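## From the Nastico teaching bench

November has been a good month downstairs, and I have been saving up things to tell you, so put the kettle on. Those of you who came by in the spring will remember that our demonstrations then meant one person driving the arm for an entire afternoon while everyone else politely looked at their phones. We have moved on a little from there (and bought better chairs!).

The task we have been teaching is pushing. It sounds like very small potatoes next to picking things up and pouring them and all the rest, and I was a skeptic myself when Benoît Hoarau first proposed it over lunch. But a push is a surprisingly fussy thing to do well. You come in a hair too far to one side and the block spins on you, or you come in too fast and it skates off past the place you wanted it. Anybody who has chased the last pea around a plate knows the feeling. Benoît's argument was that if we could collect a really good set of human pushes, with all the little hesitations and corrections left in, we would learn more from it than from another year of tidy grasps, and I have come around to his way of thinking.

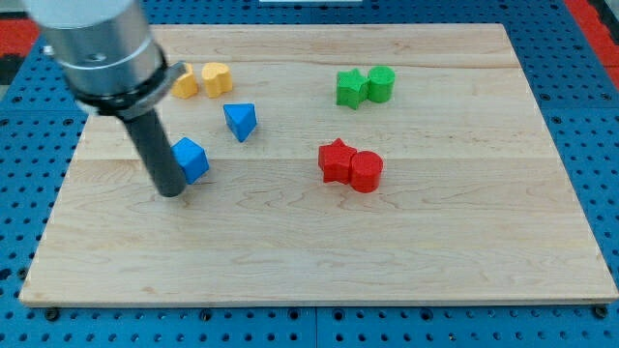 We drive the arm remotely, using the Drikley hand controller, and each run starts with a short spoken instruction such as "move the blue cube over to the blue triangle" or "separate the red star from the red cylinder." The driver hears it, does it, and lets go. We ask people to keep a run under 60 seconds, although if you are in the middle of a nice recovery please do finish it, as those are the ones I most like to watch afterward. At the end of last month we passed 2,000 saved runs, and there was cake, most of which went to the Dai group upstairs, who have a remarkable nose for it.

A few things we have learned along the way, for anyone thinking of signing up. New drivers nearly always grip the controller too hard, and it shows in the motion, so spend your first few minutes nudging a block back and forth with no goal at all. Two blocks that are touching are much harder to deal with than two that are apart, and it is perfectly all right to back off, go around, and try from the other side. Please don't reach in and straighten a block by hand in the middle of a run! End the run, fix it, and start a new one. And say so in the notes if you got the instruction wrong, because a mislabeled run is a real nuisance to find later.

We have seven drivers on the schedule now and would dearly love two more, mornings especially. You don't need any experience with robots, and our steadiest hand so far belongs to someone who decorates wedding cakes on the side. Sessions are an hour long with a break in the middle, and Benoît will sit with you for the first one. The sign-up sheet is on the Mindley page, under "Bench time," or you can just stop me in the hallway, where I am always glad of the company.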